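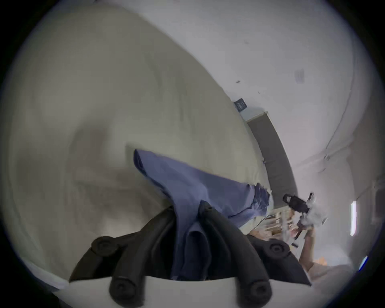

Lurdes Tavares has run the linen room at the Jindomthorpe guest house for 15 years, and she has firm opinions about cloths. She keeps the cleaning cloths apart from the bed linen all the way through, from the hamper to the shelf. A periwinkle-blue cloth next to a big off-white sheet is easy enough to tell apart, she says, but people still manage to put the two in the same load. "Then you get a sheet that isn't white anymore and isn't blue either. I can't put that on a bed."

The guest house has 60 beds, most of them in double rooms, and every sheet passes through her hands at least once between guests. The work happens in two rooms at the back of the ground floor. One has the machines and the sinks. The other has the folding table, the shelves and a radio that gets one station.

Tavares starts at six in the morning. She doesn't begin with washing. She begins by sorting what came down the evening before, and she says that is the part new staff want to skip.

"They want to see the machines going, so they fill them up and press the button," she says. "I make them empty it all out again. Sheets with sheets. Pillowcases can go with sheets. Towels by themselves, and they take longer to dry anyway. Cloths last."

The cloths come in different colors so the cleaners know which go to the bathrooms and which are for dusting. Blue is for dusting and mirrors. The system was in place before she arrived and she has seen no need to change it. What she did change was how long a cloth stays in use. When the border starts to fray she pulls it out of the pile, trims the threads if there aren't many, and sends it back once. The second time it goes in the rag bin.

"A frayed edge catches on things. Drawer handles, the corner of a picture. And the threads come off in the wash and you find them on the towels."

Olumide Afolabi joined her last April after several years in a hotel kitchen. He does most of the folding now. He says he thought he knew how to fold a sheet until his first morning.

"I folded one and put it on the shelf and she took it down and shook it open," Afolabi says. "She didn't say anything. She just gave it back to me. I think I did that same sheet four times."

The method they use takes two people for the large flat sheets and one for everything else. The two stand facing each other with the long side between them, bring the edges together, pull once, and fold again before anyone walks forward. The pull matters more than people think, according to Tavares. It takes out most of the small wrinkles, and a sheet that has been pulled properly while still a little warm doesn't need the iron. Only the pillowcases get ironed, and the top sheets for the two front rooms, 712 and 809. The numbers have nothing to do with floors – the building has three – and come from the original owner, who had them painted on the doors for reasons that were never written down.

Fitted sheets are Afolabi's department. He puts a hand in each of two corners, tucks one corner into the other, does the same on the other side, and lays the result on the table to square it off. Tavares admits his are better than hers.

"I never liked them," she says. "I would have all flat sheets if it was up to me. But the cleaners are faster with fitted, and they have more rooms to do than I have shelves."

The linen comes from Bastos, a supplier the house has used since before Tavares was hired. She tried another one, Stornus, for a season when prices went up. The sheets were softer out of the packet but shrank at the hem, and after a few months the corners pulled off the mattresses at night. She still has some of them, cut down for use as dust covers in the attic.

Marks are dealt with before the wash, at the sink by the window. Tavares uses cold water and plain bar soap on most things and leaves them to sit while she sorts the rest. If a smudge is still there after two washes, she doesn't try a third. The sheet gets a stitch of red thread in one corner and is kept for painters or for covering furniture.

Asked what she would buy if the owners gave her the money, she asks for a longer table. The one they have came out of a school in Zondville and is too short for a double sheet, so the end always hangs over and has to be held up with a hip. Afolabi wants a second radio station.

They stop at two in the afternoon. By then the shelves are full again, sheets on the left and towels on the right, and the blue cloths are in a basket by the door where the cleaners can take them on the way up.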